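Workroom notebook – coat rail, pattern room
October 18, 2024

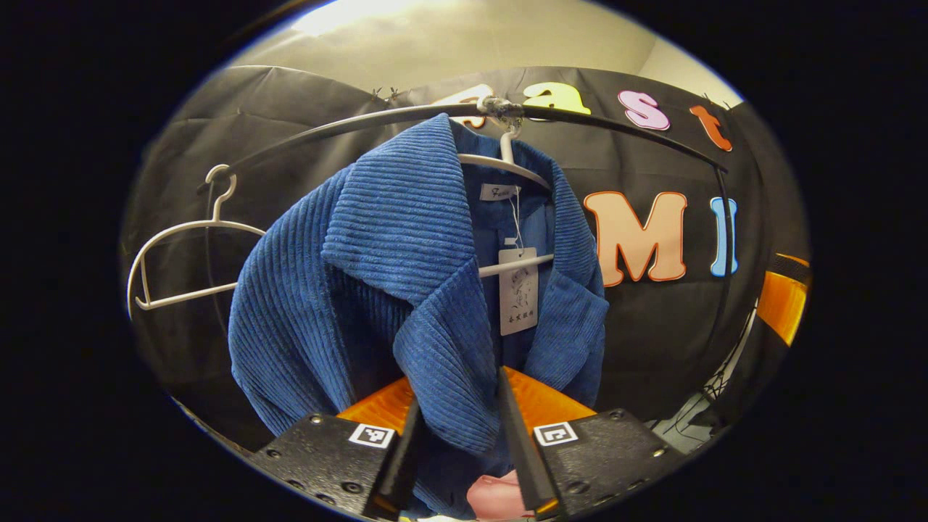 Blue cord coat on the rail, hang tag still on.

Started on the reference garments for the Kandimetti outerwear job. The blue coat goes first. It is a wide-wale corduroy and the collar is the part we want to learn from, so most of the morning went on that.

Collar: broad, turned down, blunt point. The ribs run nearly level across it, then go diagonal on the lapel, so the two pieces were cut on different grains. Our September toile had everything on the straight and looked stiff. Recut the top collar crossways and try again.

Lapel has an angular notch. Traced it on to card, filed in the Skadusstead folder, sheet 17. The first tracing slipped – ignore the one in pencil.

Lining is darker than the shell and smooth. Brand label is sewn in at the back neck, white with dark script. The hang tag is on a white string, line drawing with four characters along the bottom. Leave both where they are. Please don't snip the string for measuring, just lift the tag out of the way.

Measured the back neck twice, 2 mm difference between goes. Will do it flat on the table on Monday and use that figure.

Rail: the joint in the middle is still only taped. One coat at a time on there until it gets a proper sleeve. Heavy things go on the Grokana stand by the door.

To do
– press cloth for cord, the old one leaves marks
– order 8 m of the cheap cord for the second toile
– padded hanger for the blue coat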